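Fudon 560 Carton Sealing Tape – Water Activated, Reinforced

Product code: F560-R
Sold by: Cloko Packing Supply

The Fudon 560 is a brown kraft paper tape with glass fiber threads inside. You wet the back side, put it on the carton and press with the hand. The glue goes into the paper of the box and becomes one piece with it, so the tape cannot be pulled off without tearing the surface. For this reason many of our customers use it for goods which travel far or stay long in a warehouse.

We have sold this tape in our shop since the first year, and it is still the item that is ordered again most often. It is not the cheapest tape we have. If you close only a few light parcels in a week, please look first at our plain paper tape, it will be enough for you.

Specifications

Width: 70 mm
Length per roll: 137 m
Core: 32 mm
Glue: modified starch
Color: natural brown
Rolls per case: 8
Storage: dry room, away from direct sun

How to use

Cut a strip a little longer than the seam, so that it goes over both ends of the carton by 6 or 7 cm. Wet it evenly. Too much water is worse than too little, because the glue is washed away and the strip slides. Press from the middle to the ends and wait half a minute before you turn the box over.

One strip on the top and one on the bottom is normally sufficient for a single wall carton. For heavy double wall cartons we recommend to put also a short strip across each end.

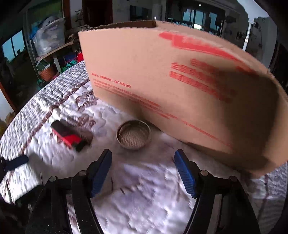 Used cartons can be closed with this tape too, but remove the old plastic tape first. The starch glue does not hold on plastic, and it holds badly on a glossy or waxed surface. On ordinary corrugated board, printed or not printed, there is no difference that we could notice.

Dispenser

The tape fits the Manalastas table dispenser, which has a water bottle, a brush and a lever with marks for the length. It fits also the smaller Skallivby hand model – but only when the roll is already a bit used, as the full roll touches the cover. We wrote this to the maker and the new cover should come in June.

Clean the brush in warm water every evening. Dried glue makes the brush hard, and then the strip stays dry in the middle.

Questions we receive often

Can I print my logo on it?
Yes, in one or two colors. The minimum is 300 rolls and you will get a proof by email before we print.

Does it go in the paper recycling?
In most places the carton is accepted with the tape on. The fiber threads are separated at the mill. Please ask your local collector if you are not certain.

How many cartons can I close with one case?
This depends on your carton. With strips of 50 cm, top and bottom, one case will do around 1,000 cartons.

Do you sell by pallet?
Yes. For yearly orders from 4,000 rolls we make a separate price. Write to Yung-ching Leung in our sales office and tell him your carton size and the delivery place.

Delivery and returns

Orders received before noon leave the same day. Unopened cases can be sent back within 30 days. We cannot take back a roll that became damp – the layers stick together and it cannot be repaired.

Page updated Jun 17, 2018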